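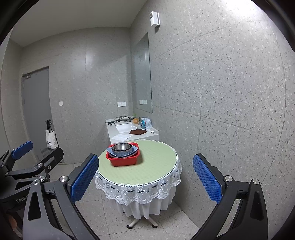
Hi all at Kindura,

Second report on the small grant, and I'm happy to say there's a lot more to tell you than last time! You gave us $2,008 to build two hand-held grippers for the shared workshop at Nonar, and as of this month both of them open, close and don't pinch (my left thumb can vouch for the early version, which did).

The big change since March is the fingers. I'd been using smooth rubber and metal bowls just slid straight out, so I've gone over to blue textured pads on every finger and I'm really pleased with them. They face each other squarely now, too, after I re-cut the linkages and stopped trusting my own drilling. All the joints are held with plain screws that anyone at the workshop can undo with a screwdriver from the drawer. I know that sounds like a small thing, but the old version needed a special key and we lost it twice.

The practice job at the moment is nesting and un-nesting bowls. It's a red plastic basin with a pale blue bowl in it and a stainless steel bowl inside that, all on a round table with a green mat over the top. The steel one is the hard one. If you come in at the wrong angle you grab two rims at once and the whole lot comes up together. I've logged 139 goes at it so far, in a school exercise book that now has tea on it, and I'd say I'm getting better faster than the grippers are, so I need other people to have a turn before the numbers mean much.

The mat was a good buy, by the way. Before that we were working straight on the lace tablecloth and it kept creeping towards whoever was pulling. I've left the cloth on underneath for now as I like the look of it, though the scalloped edge does hang down and I've hooked it with a fingertip pad more than once. It may have to go.

Money, then. Most of it went where I said it would: screws, pads, metal and the plastic for the bodies. The pads were $80 for a sheet, dearer than I'd put in the budget, but one sheet has done both grippers with a bit left over for spares. I saved on the springs because Galleck had the size I wanted in their clearance bin (a bag of 12, and I've used four). Nothing has been spent on travel and I don't expect it will be. Receipts are in the same envelope as last time, in a slightly better order.

What hasn't gone well: the trigger return. It's slow on one of the pair and I can't work out why, when they were built from the same drawing on the same bench. I've swapped the spring, cleaned the pivot, sworn at it, and swapped the spring back. My next try is a thinner washer. If that doesn't do it I'll pull the whole handle apart and start that bit over, and that would push the open evening back by a couple of weeks. I'd sooner be late than hand someone a sticky one.

Next on the list is a lid with a knob, then a folded towel, which I'm dreading. After that I'd like to write up the build so the Lakatos workshop can make their own pair, and I've started on the drawings for that already. They're pencil at this stage, but the measurements are right!

Thanks again for the patience and for the cheerful emails. Come by any evening after six and have a go at the bowls.

3 comments · 12 shares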